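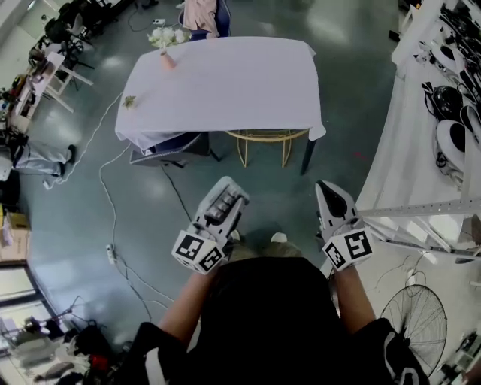 Meinir Rowlands reckoned the grippers had changed her shift more than any software had, and she wanted them judged on that. Fair enough. We have used the Nesix hand-held pair at Burkbridge for four months, teaching table-laying and clearing by demonstration.

The body is white, with a marker cube near each hand. Keep the cubes clear of sleeves – tracking drops out otherwise. Calibration takes roughly 4 minutes. Of 61 sessions logged, most needed no repeat.

Staff who used to clear tables now spend mornings demonstrating and afternoons checking what the arm has learnt. Wrists tire before backs do. Job grades have not been revised, and they should be.

Price: 1490 the pair, cubes included. Spare finger pads are extra and slow to arrive. Recommended, with shorter shifts.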